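Support Products Manuals Downloads Contact

Manuals > Laitinen room sensor > Set-up guide > Section 5

5. Mounting and first start in an office room
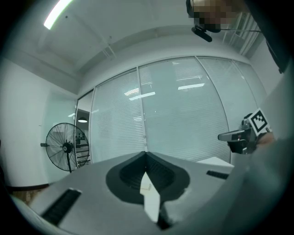

5.1 Before you begin

The Laitinen sensor measures air temperature, humidity and carbon dioxide. One sensor covers a single room. Larger rooms need 2 sensors, each entered separately in the Morkstead panel.

CAUTION: Turn off power to the wall circuit before removing any cover plate.

5.2 Mounting the back plate

1. Choose an inside wall away from supply vents, radiators and direct sun.
2. Hold the back plate level and mark both screw holes.
3. Drill the holes and insert the anchors supplied. For hollow walls, use the spring anchors from kit B.
4. Feed the cable through the center opening and seal the opening with putty. Air from the wall cavity will cause false readings.
5. Tighten the screws by hand. Do not use a power driver.

5.3 Connecting the sensor

1. Connect the red lead to terminal 1 and the black lead to terminal 2.
2. Hook the sensor onto the top of the back plate and press the lower edge until it clicks.
3. Restore power. The status light blinks amber during warm-up and turns green when the sensor is ready.

NOTE: Carbon dioxide readings are not reliable for the first 72 hours. Leave the alarm output disabled during this period.

5.4 Setting the alarm limit

1. On the panel, open Rooms and select the new sensor.
2. Enter the upper limit in ppm. The highest value accepted is 3,000.
3. Set the delay to five minutes and press Save.
4. Repeat for the second sensor, if fitted.

If the light stays amber after the warm-up period, disconnect power, check both terminals and repeat 5.3. If it turns red, see Section 8, Fault codes.

Section revised 27 Jul 2026, P. Swati. Replaces the April issue.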